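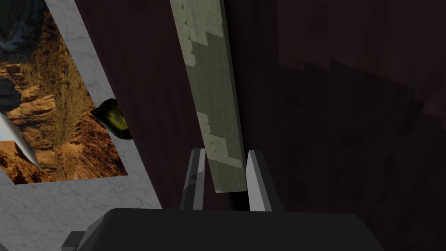
Figure 7.1 A rendered gripper with its two fingers upright.

Chapter 7
The Song You Can't Afford: Music Rights in Documentary Film

Every documentary editor has a favorite scene, and it is usually the one with the expensive song in it. The song went in on a slow afternoon as a placeholder. By March the whole sequence has been cut to its drum fills, the director cries at the right moment every time, and someone from the production office asks, in a quiet voice, who has been in touch with the publisher.

This chapter is about that phone call and how to make it earlier.

We will follow one film through the process. Kerier is a feature about a bar band that spent 26 years nearly getting a record deal. Its director, Usa Saengthong, assumed that a film about a band would have no trouble using the band's songs, as the band was sitting in her kitchen and had said yes. The band, sadly, did not own the recordings. Those had passed to a small label called Bument, which had gone out of business, been bought, and come back as one line in another company's catalog.

The music budget was $3,000. Her first quote, for up to 300 seconds of a single track, was larger than that. It was also larger than the budget for lunch, travel and the composer put together, and the composer took the news personally.

Key terms

Composition: the song as written, meaning melody and lyrics. Usually controlled by a publisher, or by several publishers who do not return calls at the same speed.

Master: a particular recording of that song. Often controlled by a label.

Synchronization license: permission to set the composition to picture.

Master use license: permission to use the recording. Having one license without the other is a common condition among first-time directors.

Temp track: music used during editing with no intention of keeping it. See also "temp love," p. 2 of the workbook.
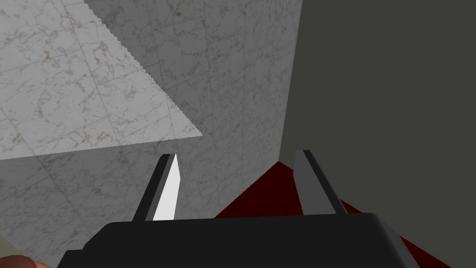
7.1 Who Do You Ask?

Start with a cue sheet, even a rough one. List each piece of music in the cut, where it comes in, how long it runs, and whether anyone on screen can hear it. A radio playing in the back of an interview counts. So does an uncle singing at a birthday party, if what he is singing belongs to somebody.

Yupin Onsri, the music supervisor on Kerier, built hers before the rough cut was locked, and found that the closing song had been written by a former bass player. He had left on poor terms, and the film spent eleven minutes explaining why. His answer, and what it did to the ending, is where we begin.

Back to top | Copyright Grurach Press. All rights reserved. | Contact the permissions desk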